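Student Projects | Product & Interior Design | Year 2

Desk Storage for Shared Study Tables: Project Report
By Flora Urquhart, August

We use cookies to remember your settings. Accept | Manage preferences

1. Background

The study tables at Bindcombe are shared, and items left on them tend to spread across the surface during the day. The project set out to test whether open containers, placed on the table before work starts, reduce the area taken up by small objects. The working title was Piltside, after the corridor where the first tables stood.

2. Method

Each layout used a plain white tabletop with a partition behind it. The objects were ordinary desk items: pens, erasers, a drinks bottle and a piece of fruit. Containers were a mesh pen holder, a woven plastic basket and a glass bowl. Each layout was left in use for 30 minutes, after which the occupied area was measured with a card grid. A total of 6 layouts were measured, 2 of them without containers.

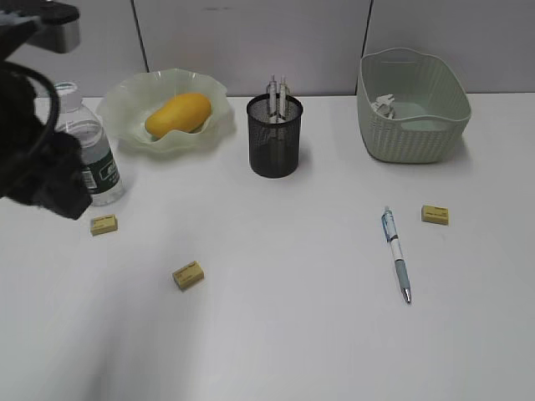 Area was taken as the number of grid squares touched by any object, including the base of each container. Across all layouts this came to 3,255 squares. Squares covered only by a hand or sleeve were left out.

3. Results

Pens were returned to the mesh holder in most cases. Erasers were not. They are small enough to be left beside the work, and the basket was too deep for users to find them quickly. The bowl held fruit well but has a wide rim for its capacity, and it took up more grid squares than the basket. Bottles stayed near the table edge in every layout.

4. Further work

A shallow tray for erasers should be tested next, ideally one that fits in front of the pen holder. The grid should also be printed on thinner card, as the present one lifts at the corners. The Amundsen room has longer tables and would allow two users per layout.

Filed under: storage, workspace, student reports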